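Zillton Spot Log: README

Version 4 of the tables. Replaces version 3, which double-counted regional opt-outs.

What this is

A log of radio and television advertising spots, matched to the orders they were booked against. Each row is one spot as aired. The log was built to answer a narrow question: how often does a spot run in the break it was sold into, and what happens to the invoice when it does not?

The data come from the traffic systems of stations represented by Perunent, with the Vestthorpe regional feed added in version 2. Moataz Ezzat wrote the matching code. Fouad Lahlou maintains the tables and handles corrections.

Contents

spots.csv – 3,563 rows, one per aired spot
orders.csv – 424 rows, one per order
makegoods.csv – 332 rows, one per replacement spot
breaks.csv – the planned break pattern for each station
notes.txt – corrections since version 3

Main fields in spots.csv

- spot_id: unique within the file. Not stable between versions.
- order_id: joins to orders.csv. Blank for station promos.
- station: short code, listed in breaks.csv.
- sched_start, air_start: local clock time, 24-hour. The broadcast day starts at 06:00, so a spot at 01:30 belongs to the previous day.
- length: seconds as sold. Use air_length for seconds as played.
- position: place in the break, counted from one. Sponsor tags are not counted.
- rate_index: price relative to the station's base rate, where the base is 1,000. Actual prices are not included and cannot be worked back from the index.
- status: aired, moved, short, or disputed.

Matching

A spot is matched to an order if the advertiser code, length and station agree and the air time falls inside the window on the order. Where two orders fit, the older one takes the spot. This is how most sales houses bill, but it does push shortfalls towards newer orders. If your work depends on delivery by order age, rerun the match with the --split option, which shares spots evenly between the candidates.

Spots that aired outside the window are marked moved. They are not treated as makegoods unless the station issued a makegood number. Several stations fix small misses by phone and issue no number, and those replacements appear in spots.csv as ordinary moved spots.

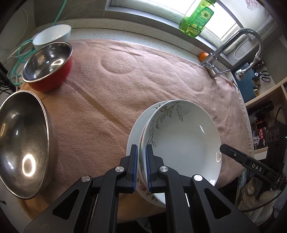
Spots marked disputed were under query when the tables were frozen. They carry the station's version of the air time. Leave them out of any delivery rate, or report the rate both ways.

Known problems

The Vestthorpe feed rounds air_start to the nearest minute. Position is reliable there, but the gap between adjacent spots is not.

Orders changed after the first airing keep only the final terms. The original window is lost, so some moved spots look as if they ran correctly.

The clock change in October produces one repeated hour. Sort by spot_id within that hour, not by air_start.

Advertiser names are replaced with codes. The category field is filled in by hand and is coarse – "retail" covers everything from supermarkets to tyre shops.

Use

Free for research and teaching. Resale of the tables, whole or in part, is not allowed. Cite as "Zillton Spot Log, version 4".

Comments (3)

Abdel Hamid
Is length meant to be blank for the promos? My import fails on those rows.

Fouad Lahlou
Yes, promos have no sold length. Read the column as text or fill it from air_length. I will add a line to notes.txt on Monday.

mediabuyer_k
The --split option gives fractional spots. Fine for totals, but it breaks the join to makegoods.csv, which expects whole ones.

2 shares

Contact: use the corrections form on the project page | © Zillton | Back to top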